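I've been cooking with red palm oil since September and my first jar went stale fast. Keep it in a dark cupboard — the shelf over the stove is too warm.

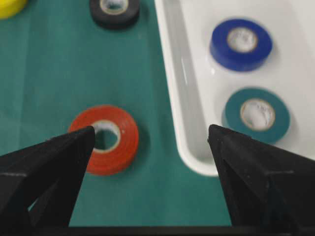 Mine goes semi-solid on cool mornings, so I stand the jar in warm water for 2 minutes and stir.
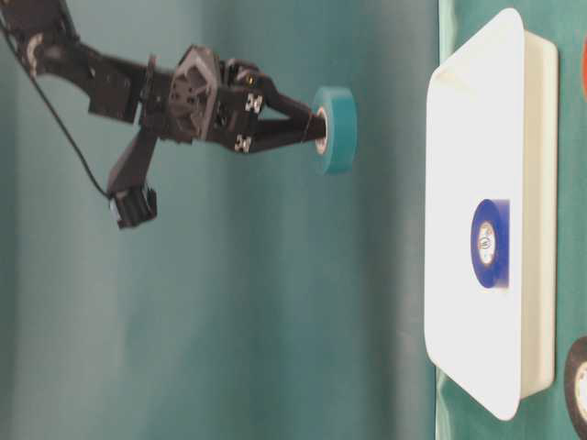 Teal tape, held by the roll.

Old shirt with an orange splash? Dish soap first, then the wash. I lost a good apron learning that one!
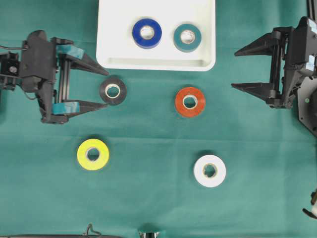 Obsa Tufa: I split a big jar into small ones and fill them right up. Less air, and it keeps its smell longer.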